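# About Fotport

Fotport is a small software company. We write the programs that sit between a camera and a motor: perception, motion planning, control, and the tools an engineer needs when one of these does something unexpected. We do not build robots. Our customers have robots already, mostly with two arms, and they want them to do useful work in ordinary rooms.

The company was started by Savita Agarwal and Rajkumari Garg, who met while working on warehouse systems. Savita wrote planners, Rajkumari wrote the controllers which had to follow those plans, and for a long time they disagreed about whose code was at fault. The first Fotport product came from this disagreement. It is called Nongate, and it records what the planner asked for, what the controller did, and what the cameras saw, all on one clock.

Nongate is still the center of our work. When an arm stops short or takes a strange path, you can go back to the exact moment and look at all three together. Our test library now has 3,218 recorded runs, and every new release must replay all of them before we ship it.

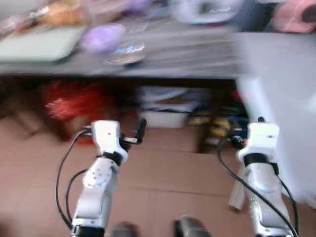 Our second product, Grotwood, is a motion planner for two arms sharing one workspace. It plans both arms together, so one arm does not have to wait politely until the other is finished. We put much effort into cables, blurred camera input and crowded tables, as these are the matters our customers write to us about most often. Grotwood can also refuse a plan and explain in plain words why it refused.

We are a team in one office, on the second floor of the Chaudhary building, with the lab next to the kitchen. Everybody who writes code also spends time in the lab, including the founders. We answer support mail ourselves, usually on the same day, and the person who answers is normally the person who wrote the part you are asking about.

New engineers are welcome to write to us also when we have no position listed. Please tell us about one bug that took you a long time to find.

Page last updated 7/2/26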